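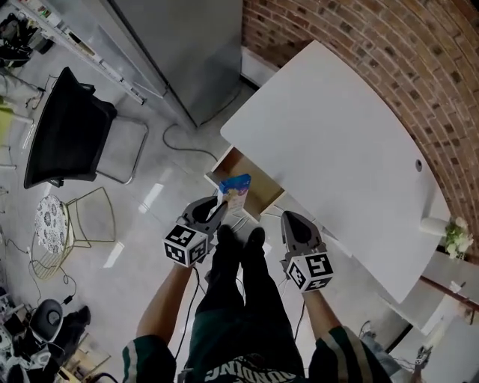

**Grendstead breakfast club goes back to an 8am start, by popular demand and some grumbling**

Ekwood Community Kitchen is moving its Tuesday breakfast club back to 8am from March, ending a brief experiment with 7am that pleased the early risers, both of them very much.

The club serves cereal, toast and porridge in Halline Hall on Grendstead High Street. It fed 153 people last month and got through 42 loaves, most of them white, in spite of a hopeful poster about wholemeal.

"We asked people what they wanted and they said an extra hour in bed," said Jui-lin Liu, who runs the kitchen. "I had prepared a longer survey - it had a section on jam - but we stopped there."

Stępień Bakery, two doors down, will go on supplying the bread. A grant of £800 from the parish will pay for a new toaster, the present one having two settings, bread and charcoal.

Breakfast is free, and there is no need to book. Children under 12 should bring an adult, who will also be fed. Porridge comes with or without sugar. Requests for kippers have been noted.

Doors close at 10am. The hall is wanted by the tap dancing class straight after, and they do not wait.

**Press contact:** Jui-lin Liu, Ekwood Community Kitchen, Halline Hall, Grendstead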